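The kitchen corner at the Stosine community house in Azevedo is getting a good sorting-out this spring, and our lovely mug shelf is finally giving way to wooden mug trees!

Zulmira Pinheiro, who first suggested them, would like everyone to come along on Saturday, May 5, 2018, at 11 in the morning, to help choose which mugs stay and which go to the Cirkonside fair – there are 207 of them, chipped ones included, so please bring a box if you have one.
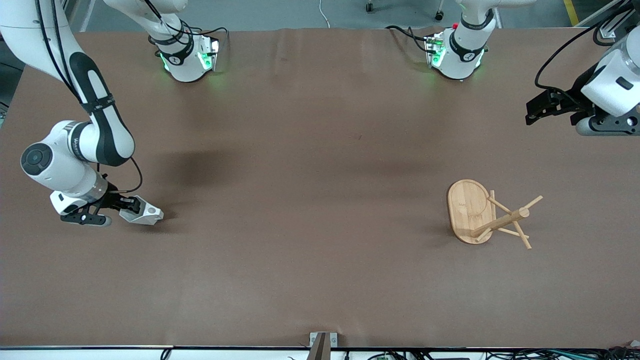 Stosine Home and Kitchen Club

A mug tree on its side on the big brown table. Rui Frade will be bringing 2 more from home, and coffee will be on as usual, with Rosário Prata's orange cake for anyone who stays to dry up afterward.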